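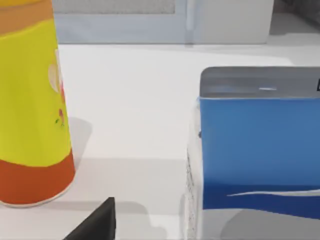
How often do the finger pads on a small gripper need changing?
Go by wear, and check them every Sunday when the cell is stopped. Ours tend to need new ones after 70 hours of running, sooner if the cartons are rough.

Bench cell at Prandale: set-up and upkeep

The cell sorts light packaging, mostly cups and small boxes. Jomar Aquino set up the arm and Phyllis Tindall keeps it running. The practice layouts are rendered on the simulator first, then tried on the bench. The gallery opens with one of those renders, and the notes that go with it are below.

Practice layout, cup and box
Paper cup on the left with orange, yellow and reddish-orange bands, blue box on the right, white tabletop. The tip of one gripper finger comes up between them, a little nearer the cup.

Grip force
Cups and boxes have separate settings. The cup setting is the lower of the two and is kept under program 11. Please don't edit it from the pendant. Samran Panyasiri has the master copy and will load changes for you.

Finger pads
Two screws each side. Wipe the old adhesive off with a dry cloth before the new pad goes on, and leave it for 5 minutes before closing the gripper. Pads are in the Bickerstaff drawer, bottom left.

Homing
Run the homing routine after any pad change. If the arm stops with fault 261, the finger cable has usually been pinched at the wrist. Switch off and isolate, free the cable, then home it again.

Greasing
Wrist joint only, in January and again in July. Howard Sedgwick has the grease gun.

Bench pictures of the pad change will be added once Phyllis has sorted them. Corrections to Jomar, please.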